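Visit report: Stavdale garment care workshop

The open day covered the sorting bench, the wash area and the drying room. Most of my notes concern dark knits, which the workshop handles as a separate stream.
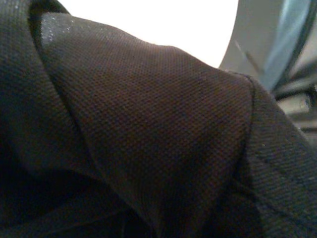

Lurnatthorpe, 18 Jun 2021

Piqué holds lint in the cells of the knit, and pale specks show up most on deep brown and black. Seams and folded edges are checked first, under a side light. The stated intake is 300 garments a day, sorted into 6 color groups.

Garments travel between bench and washer on shallow plastic trays with a ribbed base. Black and navy may share a tray. Machines are front loaders.

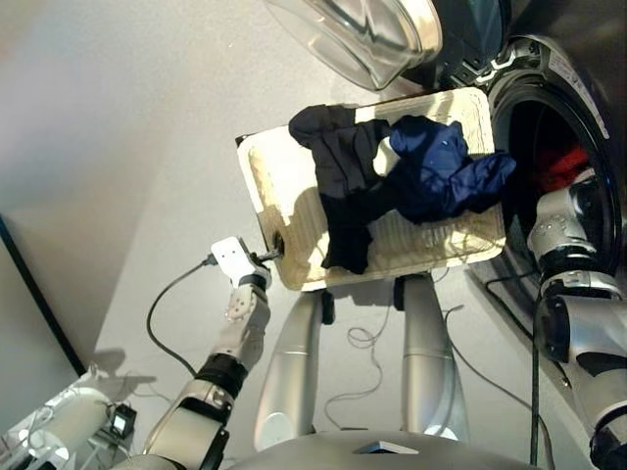 Door gaskets are wiped between color groups, and the filters are emptied every 25 loads. Knits go in inside out, on a short cycle with a reduced spin. The drying room was closed for duct work and should reopen in July.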